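Skostari season two: the promises so far

The studio put out its long update on 17 Oct 2025, and a good number of you wrote in asking why I hadn't joined the cheering. I've read it three times now. It is a friendly, well-illustrated piece of writing that commits to very little, and I'd like to go over what it does commit to before the mood sets.

For anyone who came in after the break: Skostari ended its first season with the ferry stuck at Lurbridge, the twins on different sides of the river, and the old harbor pilot Okonkwo holding a map that may or may not be a forgery. It was a fine place to stop if you knew you were coming back. It was a rotten place to stop if you didn't, and we spent a long time not knowing.

So, the new season has 15 episodes. That is the one hard figure in the update, and people are treating it as a gift. Season one had 21. I can live with a shorter run, and the middle of season one had a sag in it that even its fans will admit to if you catch them in a good mood (the fishing contest, the second fishing contest). What bothers me is that the update describes the cut as "a richer format." Episodes are the same length as before. If you take away six of them, you have less show, and it may well be better, but I don't see where "richer" comes in.

Then there's the matter of who is writing it. Alcides Furtado is credited with "world and story concept," where last time he had "series composition." Those are two different jobs. Series composition means you sat down and worked out what happens in each episode and argued with people about it. A concept credit can mean anything from daily involvement to a polite nod to the fellow who thought it up. The update quotes him once, saying he is "excited to see where the team takes it." I have read plenty of staff interviews over the years, and the people who are steering don't usually talk as though they're waiting on the dock.

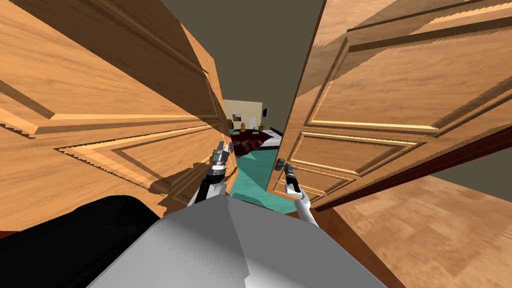 Tustis is the other worry. The prequel novel, published between seasons, is set entirely in the mountain town of that name, and the studio now says that season two will "open the door to Tustis." I bought the novel the week it came out and didn't care for it. The plot turns on an inheritance that is explained in a letter, then explained again at dinner, and the only familiar face is Okonkwo as a young man with no sense of humor. Plenty of readers disagree with me, and they are welcome to. But a door with nice raised panels and a honey-orange grain is still just a door, and I want to know what's on the other side before I get excited over the woodwork. If the show expects viewers to have read the novel, it should say so. If it doesn't, then a lot of time is going to be spent on catching people up, and there are only 15 episodes to do it in.

The update says newcomers "will be able to enjoy the story fully," and two lines later that readers of the novel "will have a deeper experience." Every sequel says both of those things. I don't recall one where both held up.

A few of you pointed out that the first season handled this sort of thing well. True enough. The lighthouse episodes dropped us into the middle of a family quarrel with no background and let us work it out from who wouldn't sit next to whom. That was good writing, and it was Furtado's writing, so we're back to the credit.
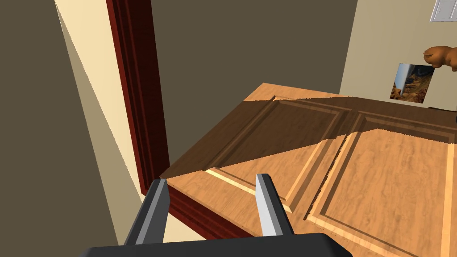
On to the look of the thing. The update spends four paragraphs on the new production process, with more of the backgrounds built digitally so the camera can move through them. I'm not against this. The river shots in season one were hand-painted and lovely, and they were also the same few river shots over and over, as anyone who has watched it straight through can tell you. If the new method lets us go around the back of the Lurbridge customs house for once, fine.

My doubt is about what it gets used for. Studios that have just learned to swing a camera around tend to swing it around. The short teaser runs 70 seconds and hardly ever holds still. We glide over rooftops, down an alley, up a staircase, and across a market with people in it whose faces we never get to look at. Neither twin speaks. There's one line of dialogue in the entire teaser, from a character I don't recognize, and it is "So you came back." I assume that was meant for us.

The music, at least, sounds right. It's the same slow accordion tune, played lower. I'll give them that one with no complaint.

Voice cast: the update confirms that the leads are returning and says nothing whatever about Okonkwo. The character is in the teaser, seen from behind, silent. Some fans have decided this means a recast, and there's a long thread with a chart in it. I don't put much stock in the chart. Contracts get signed late, and silence in a press release is often only silence. Still, he's the best part of the show for a lot of us, me included, and it would have cost them a single sentence to settle it.

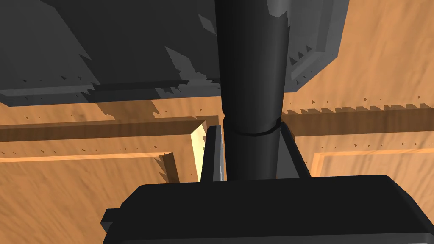
Preorders for the disc set are open already, which I find cheeky. It comes in 4 volumes with a booklet in each, and the last volume includes an "exclusive bonus episode." Is that one of the 15 or in addition to them? The store page reads one way and the update reads the other. I wrote to the publisher's support address and got back a reply thanking me for my interest in the franchise and telling me how to track a package. I've written again, more slowly.

If you're thinking of ordering, my advice is to wait until that's cleared up. The early price is good through November, so you lose nothing by sitting on your hands for a bit. The season one set was advertised with a commentary track that ended up covering only the opening episode, and quite a few of us paid for it on the strength of that track.

I do want this to be good. I've been writing this newsletter since before the ferry left port, and I'd be happy to eat every word of this item. Send me your case for the Tustis novel if you have one, and please keep it shorter than the novel. I'll run the best of the replies next issue, along with whatever support tells me about the bonus episode.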